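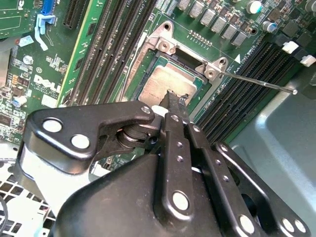
Drirwood Sound Workshop, Synth & Tape Bench

Home | Bench Notes | Loans | Gigs

Wednesday, October 15, 2025

Tape echo back on the bench. Capucine wants it for the Goser set and says the repeats "sound seasick." I told her people pay extra for that. She does not want to pay extra.

Cleaned heads and capstan, demagnetized, new loop. At 300 ms the repeats are fine. At 500 they wander flat, then sharp, like the choir at my cousin's wedding. Pinch roller has a flat spot. Tõnu swears he replaced it in March. The roller disagrees.

Swapped in the one from the dead Mets unit. Better. Still a slow wobble on held organ notes, nothing on drums, so for a drone band I have fixed the wrong half.

Tried it with Kianoush's string machine through the phaser, 16 minutes on one chord. Touran came in to ask if something was broken. Took that as a compliment to the arrangement.

To do: motor belt, the spring on the roller arm, and find out who turned the record bias trimmer, because it wasn't me. Mahtab has the Plerkport schematic, or had it.

Do NOT lend out the good spring reverb again.

Print | E-mail this page
3 comments | 2 shares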